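Right, the cutlery drawer. A thread, because I've had enough 🧵

1/ We moved in November and whoever packed the kitchen (me) put every single utensil in one carrier bag. I then tipped that bag straight into the drawer and shut it. Months ago. It's been like that ever since.

2/ Tonight I went in for a fork and came out with a pastry brush, a birthday candle and half a peg. So the whole lot is coming out and I'm not cooking until it's sorted. Send toast.

3/ Things found so far: 23 takeaway soy sauce packets, a key that fits no door in this flat, a bottle opener from Impi's leaving do, and a tea strainer I replaced in the new year because I was certain it had gone in the bin.

4/ Lots of you asking about drawer dividers. I had some! They were for the old drawer, they're 3 cm too long for this one, and they're now living in the bathroom holding toothpaste.

5/ Minttu has replied to say she keeps all hers upright on the worktop by the hob. Lovely idea, but everything I leave near our hob gets a fine coat of frying oil within a week. I've wiped down that hood more times than I care to say.

6/ So I'm going for a caddy on the table. We eat there, it's where the chopsticks get used, and people can help themselves instead of shouting "where are the spoons" at my back while I'm draining noodles.

7/ Rules, then. Stuff we eat with goes in the caddy. Stuff we cook with stays in the drawer. Anything I haven't touched since the move goes in a bag for Lamduan, who is kitting out her first place and has said yes to everything, even the melon baller.

8/ Chopsticks are the real problem. I own so many and hardly any of them match. Takeaway ones, nice ones, ones from Siiri, ones that must have come with the flat. I've started pairing them up on the tablecloth like socks.

9/ Halfway point, kettle on, and I've got some of it laid out by the caddy. 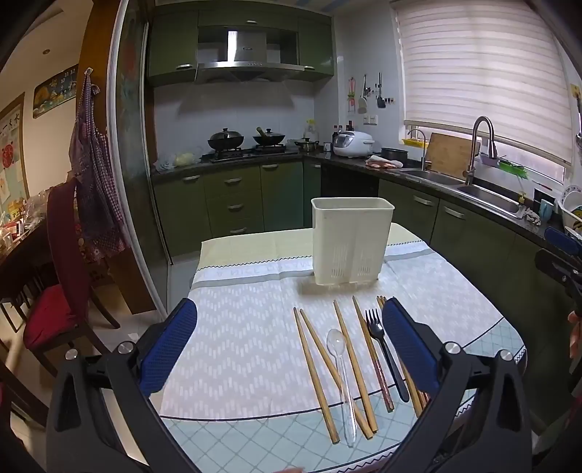 Chopsticks of several kinds, one fork, one see-through spoon. Still sorting!

10/ The dark patterned chopstick is my favourite, and can I find its partner? I cannot. I've been through the drawer twice and down the back of it with a torch. If it's in the carrier bag I threw out in the winter I'll be very sad.

11/ To the person asking why I've kept a clear plastic spoon – it's good for yoghurt at my desk and I don't mind losing it. It stays.

12/ What I do like about this caddy is the rows of little slots low down on the front. My old pot was a solid jar and there was always a grim puddle at the bottom. I used to tip it out and pretend I hadn't seen.

13/ Inês wants to know if I'm washing everything before it goes back in. Yes, Inês. Twice for anything that was touching the soy sauce packets.

14/ Drawer's been hoovered, liner cut to size with the bad scissors so it's a bit wonky at the back. Ladles on the left, peeler and tin opener at the front where I can reach them.

15/ If anyone's got a use for a single key, shout. Off to make that toast now – the bread knife was under the liner.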